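# 基准点

Greltov 水位站的零点高程，在所有存档里都写作 1,565 米。Jhosep Bedoya 接手这个站之前，把历年的测量手簿从头读了一遍，读到二月的那一本时停了下来。那一本的纸比别的厚，字迹也换了人，零点高程后面多了一个很小的铅笔勾。

勾通常表示复核无误。但复核需要两组读数，手簿上只有一组。

他把这件事记在交接单的备注栏里，字数不多：“零点复核记录不全，待查。”站长在下面签了字，没有问。

水位站建在 Cuautle 水库的西岸，离大坝有一段碎石路。站房是混凝土的，测井从地板中央垂直下去，浮子挂在钢索上，钢索绕过滚轮，另一端是配重。滚轮每转过一个角度，记录笔就在纸筒上移动相应的距离。遥测设备后来装上了，纸筒没有拆。规程要求两套并行，以纸筒为准，理由写在规程附录里，附录已经找不到了。

Bedoya 的工作是每天早晚各读一次水尺，与纸筒比对，差值填入表格。差值在两毫米以内记“合”，超过两毫米记“偏”，并重新校笔。他到站后的头一个月，每一格都是“合”。

第二个月开始出现“偏”。

偏得不大，三毫米，有时四毫米，方向总是一致的：纸筒高，水尺低。他换了记录笔，清了滚轮轴承里的旧油脂，量了钢索的长度，又按温度做了修正。修正以后还是三毫米。他打电话给 Skikum，那是下游的站，问那边的比对情况。接电话的人翻了一会儿表格，说全部是“合”。

“你们的水尺是哪年装的？”Bedoya 问。

“跟你们同一批。”

“基准点复测过吗？”

对方说复测过，二月的时候，有人从局里下来，一天跑了两个站。上午在 Skikum，下午去的 Greltov。那天下雪，路不好走，走的时候已经快三点了。

Bedoya 放下电话，算了一下时间。两站之间的路，晴天要开一个半小时。从停车处到基准点还要步行上坡。二月里这个纬度天黑得早，光学水准仪在暮色中读不到毫米位。要在天黑前完成往返两次观测，从时间上说不成立。完成一次，勉强可以。

一次观测，一组读数，一个勾。

他向局里申请水准仪，申请表上要填用途代码。代码表里有“例行复测”和“事故复测”两项，前者要等到下一个年度，后者需要附事故编号。他没有事故。他在两项之间的空白处写了“存疑”，表格被退了回来，理由是代码无效。第二次他填了“例行”，在日期一栏写上当天的日期。这一次没有退，也没有答复。

仪器最后是从 Flamuder 借来的。那是一家做矿区测绘的公司，仓库在镇子北边，管仪器的人让他押了驾驶证，给了他一台水准仪、一副脚架和两根铟瓦尺，嘱咐他不要把尺子平放在潮湿的地面上。

基准点在站房后面的山坡上，是一根埋在基岩里的不锈钢标志，顶端为半球形，上面盖着铸铁盖板。盖板锈住了，他用撬棍起了两次才松动。标志本身完好，没有敲击痕迹，四周的砂浆也没有裂缝。他把尺子立上去，扶稳气泡，走回仪器，读数，记录，再走回去。

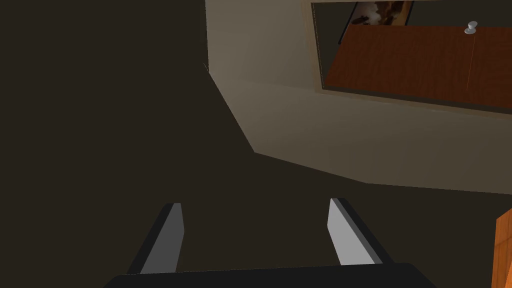
一个人做水准测量效率很低。规程要求至少三人：一人观测，一人记录，一人扶尺。Bedoya 用两根细竹竿撑住标尺，风大的时候竹竿会动，只能等风停。从基准点到水尺零点一共设了 7 站。往测用了整个上午，返测用了整个下午。往返高差的不符值是零点四毫米，在限差以内。

他坐在站房的台阶上做平差，得出的零点高程比存档值低三毫米。

他把计算重做了一遍，用另一张纸，不看前一张。结果相同。

三毫米对水库调度没有影响。他查过库容曲线，在当前水位上，三毫米对应的水量比一天的蒸发量还小。但是零点高程是所有记录的起点，起点变了，后面的每一个数都要变。从二月算起，需要改正的日均水位共有 217 个，分在几本手簿里，有一部分已经汇编上报，印成了年鉴的底稿。

也可以换一种处理办法。把记录笔往下拨三毫米，纸筒和水尺就一致了，表格里从此每一格都是“合”。这个动作需要一把小号螺丝刀和不到一分钟。他看了看笔架上的调节螺钉，螺钉的槽口有一道新的划痕，亮的，没有氧化。

也就是说，在他之前已经有人拨过。

按划痕的方向判断，是往上拨的。零点订高了三毫米，前任把笔也抬高三毫米，上报的水位便与旧序列衔接得上。至于头一个月为什么是“合”，Bedoya 想了很久。后来他翻到自己到站第一周的值班日志，里面写着：水尺板下端螺栓松动，已紧固。他不记得紧固之前水尺板的位置在哪里。日志里也没有写。

如果水尺板是他紧固以后才慢慢沉下去的，那么三毫米里有一部分属于他。也可能全部属于他。也可能二月的那组读数是准的，勾也打得对，只是缺了第二组来证明。

他把两种假设分别列在表格纸的左右两栏，逐项填写支持的证据。左栏填了四行，右栏填了四行。

天黑前他去读了晚间的水尺。水面平静，读数容易。纸筒高，水尺低，差值三毫米。他记“偏”，没有校笔，在备注栏写下观测经过、仪器来源、往返不符值，以及水尺板螺栓曾经紧固一事，最后一行是：

“零点高程未定。本站二月以来水位数据请暂缓使用。Bedoya，2019-06-24。”

写完以后他把手簿锁进铁柜，将铟瓦尺擦干，装回木匣，扣好搭扣。仪器第二天中午之前要还，驾驶证还押在镇上，他得早点出发，沿着碎石路慢慢开。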